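How to Oil a Wooden Worktop

An oiled worktop needs doing again when water stops beading on it. Ours gets a coat every May and another when it looks dull. You need a tin of worktop oil, two grades of sandpaper, lint-free cloths and a free weekend.

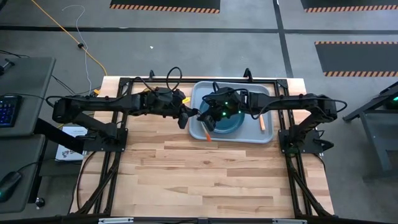 Aniela Kaczmarczyk

Clear everything off and wash the wood with warm water and a drop of washing-up liquid. Wipe it down and leave it overnight. Oil put on damp wood goes cloudy, and then you have to sand it all off again.

Sand along the grain, never across it. Start with the coarser paper on any rings or burns, then go over the whole top with the fine one. Vacuum up the dust and wipe with a barely damp cloth.
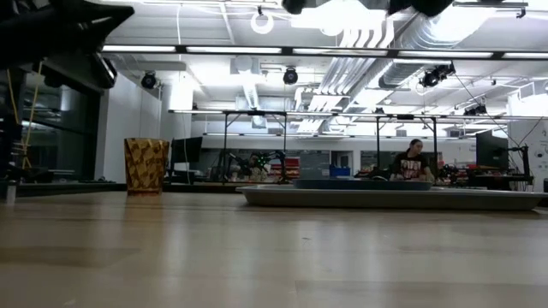 Do the end grain as well, and the cut edges round the sink - they soak up more than the flat parts and are the first to turn black. Give them an extra coat before you begin on the top.
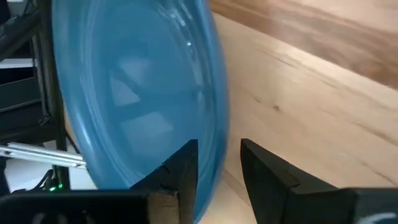 Pour the oil into something wide and put on a thin coat with a cloth. Wait 22 minutes, then wipe off whatever is left on the surface. A plastic bowl like the blue one will do, as long as you don't want it for food afterwards. Leave the top for nine hours before the next coat. Three coats is enough for most kitchens.
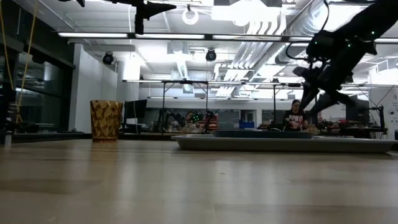

Oily cloths can catch fire by themselves if they are left in a heap. Soak them in water, lay them flat outside until dry, and then bin them. Keep the worktop dry for two days after the last coat.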